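Goalkeepers, I need you! I'm Định Đào and I coach the keepers at Nuncombe, a small soccer club that has somehow ended up with more than 3000 people following its results and only one person who can catch a cross. We play in the Temudo league, we train in the evenings, and I'm looking for 2 new keepers before the season starts again in November.

You don't need a fancy background. I've had keepers come to me from handball, from volleyball, and once from a desk job with no sport in it at all (she was great, by the way). What I do want is somebody who talks on the field, turns up for training and doesn't sulk after a bad goal – we all let in bad goals.
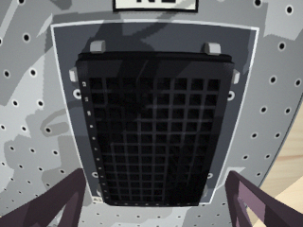
Trials run over two evenings at the Onyshchenko ground, starting at 6:30. We'll warm up, do some footwork, then plenty of shots and crosses, and finish with a short game. Footwork is where I'm fussiest. Think of small round holes in staggered rows, like the ones in that gray surface: I lay my flat markers out in the same pattern, and you shuffle through them sideways with your eyes on the ball. Bring gloves, shin guards and cleats for grass.

It's unpaid, but we cover your league registration and gloves, and you get a ride to away games. To sign up, leave your name and a phone number at the Witness cafe next to the ground, or just come and find me before training. I'm the loud one by the far goal!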